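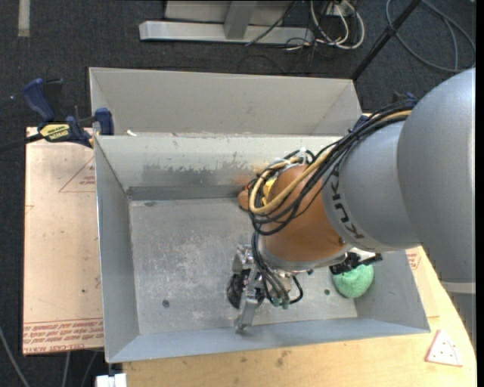
Nilach 202 Bin Station
Sheet-metal picking bins, gripper fingers and mounting parts for an existing robot arm

The Nilach 202 is a picking station for shops that already own an arm and want to find out whether it can empty a bin. Loose parts in a bin are still one of the harder things to hand over to a machine. Moving a part from a fixture is old work. Moving it from wherever it rolled is different, and the hard spots are usually the same: a part against a wall, a part in a corner, a part touching its neighbor. The round, fuzzy green object lying near the base of the right wall is a fair test, with the wall on one side and the gripper coming down from above. The sloping walls of the 202 give the finger more room to get in beside a part than a straight-sided box does, and the second bin sits directly behind the first so the arm can sort from one to the other without a long reach.

Overview
Type: two-bin picking station, bench mounted
Supplied by: Nollholm
Part number: 202
Bin material: gray sheet metal
Bin shape: open top, flat floor, four sloping walls
Bins per station: 2
Mounting: clamps to a bench or table edge
Arm: supplied by customer
Camera: supplied by customer, or quoted separately
Standard rental term: 30 days
Page last revised: 2026-02-06

What it can do now
We get asked the same question by machine shops, laundries, small packing rooms and the occasional person who wants a robot to pick up after their kids. Can it do the job yet? The answer depends on the item more than on the arm. The notes below come from our own bench and from customers who have rented the station.

Works well enough to leave running through a shift:
- Single rigid parts spread across the bin floor, with space between them
- Soft balls and stuffed items that will take a pinch from almost any side
- Sorting by color between the front bin and the rear bin
- Refilling a feeder that can wait a few seconds for the next part

Works with someone nearby:
- Rigid parts in a shallow pile
- Parts resting against a wall
- Small boxes, if they are closed and taped
- Mixed items where the robot is allowed to skip what it can't reach

Does not work yet, in our opinion:
- Springs, clips and anything else that hooks together
- Clear plastic bags
- Folding laundry. Pulling one towel out of a bin is fine. Finding its corners and folding it is a separate problem and this station does nothing for it.
- Dishes with food on them
- Tidying a room. The station doesn't move, and an arm of this size has no place in a home.

If your parts are on the last list, we would sooner tell you before you rent. Send a photo of a full bin and we'll write back with a yes, a no, or a list of things to try.

The bins
Each bin is bent from a single gauge of sheet metal and left unpainted inside. Paint chips where the finger touches down, and chips end up in the parts. Bare metal scratches, and the floor will look worn after the first week. The marks have no effect on gripping. They can bother a camera, as can reflections of bright parts on the walls, so plan your lighting before you tune your vision software. A diffuse overhead light works better than a spot. If reflections are still a problem, order the matte floor insert. It drops in and can be wiped down.

The front and rear bins have the same outline and can be swapped. We suggest keeping one spare per station. If you buy a spare later, tell us the revision letter stamped on the old one, as the rim changed slightly at revision C and the two versions don't sit flush.

The fingers
Fingers are machined aluminum and come long or short. The long finger gets down beside a part at the foot of a wall. The short finger is stiffer and is the better choice for heavier parts in the middle of the floor. Both use the same bracket. Changing from one to the other takes a hex key and a few minutes, plus the time to update your tool offset. Please do update the offset. Most of the bent fingers sent back to us were driven into a bin floor after a change.

Finger pads are a wear item. Nine pairs come in the pack. How long a pair lasts depends on the part, and castings with sharp flash will go through them quickly.

The Li pad is a softer version for fruit, plush and anything with a finish you don't want marked. It grips fuzzy surfaces well. It does poorly on oil, so degrease the parts or stay with the standard pad.

Hoses and cables
Plan the hose route before anything else. Cables for the gripper have to follow the wrist through every pose you intend to use, and a bin job asks for steep tilts that a conveyor job never does. Leave a generous loop at the wrist and tie it off above the loop. Then jog the arm slowly to each corner of both bins and watch for two things: a loop that pulls tight, and a loop that swings down between the camera and the parts. The second is easy to miss during setup. It shows up later as parts the vision system fails to find on one side of the bin only.

Push-in fittings are included for the air lines at the gripper. Check them for leaks after the first day of running.

Mounting
The bins clamp to any flat bench. For a trial we recommend bar clamps at the corners – they are quick to shift when you find out the bin needs to be a little closer to the arm, and it usually does. Put a flat sheet under the bins if the bench top is uneven. Once the position is settled, change over to the bolt-down brackets in the kit. A clamped bin will creep if the gripper hits it often enough, and a small shift is all it takes to start missing parts near the walls.

Keep clamp handles low and outside the arm's path. Enter them in your collision model along with the bin walls.

Safety
The station is a set of parts and has no safety functions of its own. Guarding, speed limits and the risk assessment for the complete cell are the responsibility of whoever installs it. Don't reach into a bin to free a part while the arm is enabled. It is a natural thing to do and we ask every new operator to practice stopping the arm first.

What a trial looks like
Rental customers get the full station, both finger lengths and one pack of pads. We ask you to choose a single part for the first week. Run it spread out, then piled, then against the walls, and write down the misses along with where in the bin they happened. A single success rate for the whole bin hides too much. A cell that picks every part from the middle and leaves the corners alone may still be useful if somebody comes by to shake the bin. A cell that drops parts at random is harder to live with.

In the second half of the rental, let it run during normal work and compare the total against a person doing the same job. A person will be faster on most parts. The case for the robot is usually the late hours, or a job people ask to be moved off of.

One customer, a hardware repacker, rented the station in August for brass elbows and sent it back at the end of the term. The elbows nested inside each other and came up in pairs. They rented again for a plastic cap, and that one stayed.

In the box
- Front bin and rear bin
- Long finger and short finger, with bracket
- Pad pack, standard
- Push-in air fittings
- Bolt-down brackets and screws
- Printed drawing with bin dimensions and mounting holes
- CAD files by download link

Not included: arm, gripper drive, controller, camera, bench, bar clamps, compressed air supply.

Options
- Matte floor insert
- Li pad pack
- Spare bin (state revision)
- Blank finger, undrilled, for shops that want to machine their own
- Half day of remote setup help

Ordering
Rental and purchase prices are quoted by email and include return freight for rentals. Rental fees count toward the purchase if you keep the same station. Bins returned with scratches are fine. Bins returned with holes cut in them are charged at the price of a new one.

Contact Analyn Cabrera at the Nollholm parts desk with your arm model, flange pattern and a few sample parts. Samples are returned only on request.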